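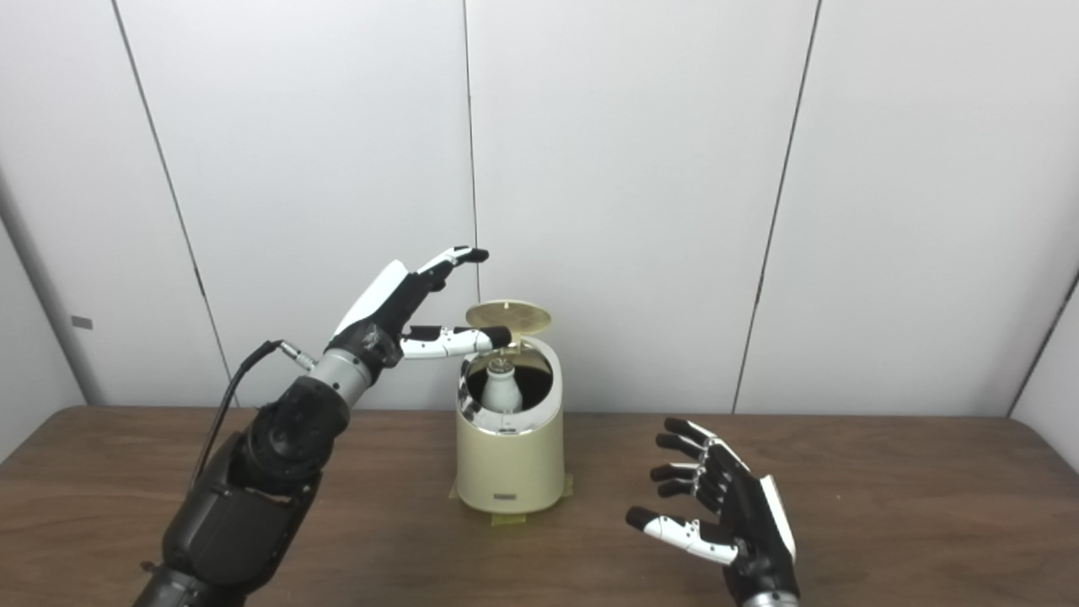 December, late, after the Gandgate call

They want the 200-demo result in the report as it stands. I said I'd sleep on it. The Davine policy gets trained on 200 demonstrations of the bottle-and-bin task, the baseline gets the same, and ours comes out ahead. Fine. But the bin sits on its tape marks every single time, left thumb at the lid, right hand working the bottle, and I can't tell how much of that score is the method and how much is the tape.

Restrepo was supposed to settle this. It has 1088 episodes in it and I spent the afternoon looking for ones where the bin had been moved. I found 2.
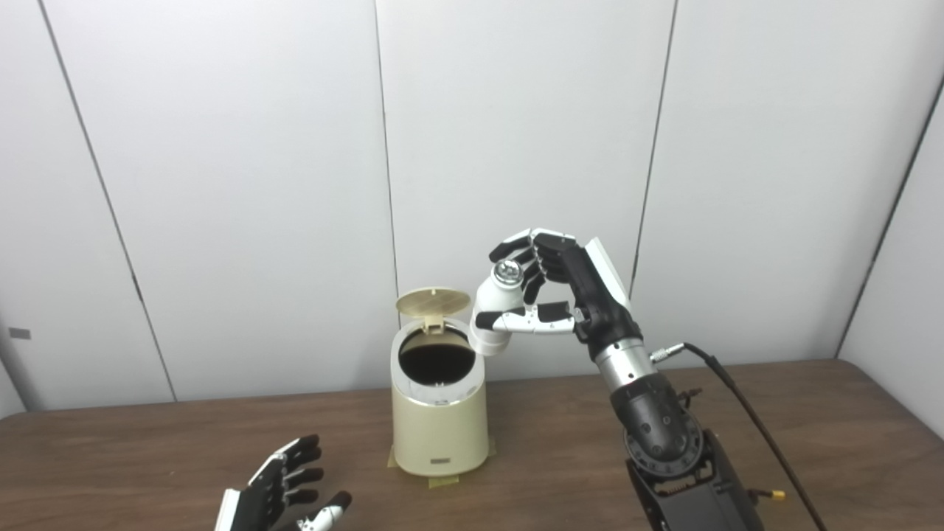 So what have we shown? That two hands can share a job when the furniture holds still. I'd believe more if the bin were turned a little, or slid a hand's width toward the edge – even a worse number would tell me something. Eltley's write-up calls the lid handling "general" and I've crossed that out again.

Asked for one more week. No answer yet. Must remember to copy the seed list off the old drive before they wipe it.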